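Velstead Notes

Home | Posts | Archive | Links | Contact

Print this post | E-mail this post

Two needle drivers and a wrist camera

Last updated 3 March 2022

I have had two sets of jaws to compare since January and have finally finished with them. One is the Athanasiadis driver, which has short serrated jaws and a stiff spring. The other is the Bindside, with longer jaws and a softer close. Both fit the same wrist on our arms, so swapping them takes a few minutes and a small screwdriver. The spring clip on the Bindside is fiddly and I lost one under the bench.

The test was plain. Pick up the needle, drive it through both edges of the cut, pull the thread through, tie, cut, move on. I did 60 stitches with each set and wrote down whether the first attempt at the bite went where I meant it to. I used the same controller settings for both, apart from the grip limit, which had to come down a notch for the Bindside or it bent the thinner needles.

The Athanasiadis got 59 of the 60 right on the first go. The one it missed was my fault, as I had my foot off the clutch pedal and the arm did not follow. The Bindside got fewer. I have not given the number for it because I changed the grip limit part way through and the early stitches are not a fair count. I will do it again properly.

What I can say is how they feel. The stiff one holds a needle square and does not let it roll. It is worse for tying, as it chews the thread if you hold the same spot twice. The soft one is pleasant to tie with and poor at driving, and on a thick edge the needle turned in the jaws more often than I liked. Eckhard Brandes had a go on both and preferred the soft one, but he ties a lot more than I do and he is quicker at picking the needle up again when it turns.

The other thing I wanted to settle was the cameras. We have a fixed one looking at the work and small ones mounted on the wrists. I had been driving from the fixed view and only glancing at the others. For this I did 26 stitches looking at the wrist view alone. It was slow at first. You lose your sense of where the second arm is, and anything below the instrument is hidden by the instrument itself. By the end I was placing the needle better than before, and tying worse.

The Sindico controller shows both views side by side, but the delay on the wrist picture is a little longer than on the fixed one. You notice it when you switch from one to the other in the middle of a throw. I have turned the fixed view down to match, and it is easier to work with both slow than with one slow and one quick.
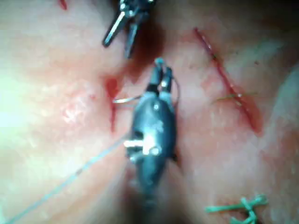
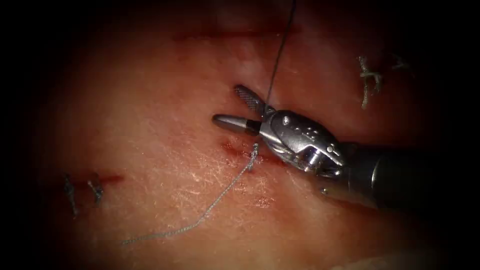
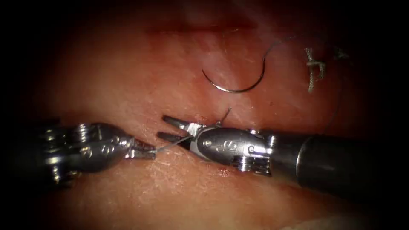
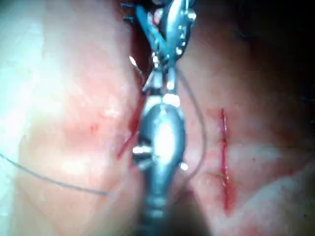

Thread handling is where I would spend the money next. Most of my wasted time went on loose thread getting behind the arm, and the wrist view does not help much with that. In the last of the four the strand on the left runs up to the housing and is lost there, and when I am driving from a view like that I have to guess how much slack is left before I pull. The fixed camera is better for this, and the third picture has the short strand between the two sets of jaws in plain sight, with the needle lying clear of them. So for now I drive the needle on the wrist view and go back to the fixed one to tie. I have put the switch on the left pedal. The grip limit is at 61 on the controller's scale for driving, and I drop it by hand before tying. Next job is to get the controller to do that by itself when the view changes, and then run the Bindside again from the start with the limit left alone.

Print this post | E-mail this post

Older post | Newer post | Back to top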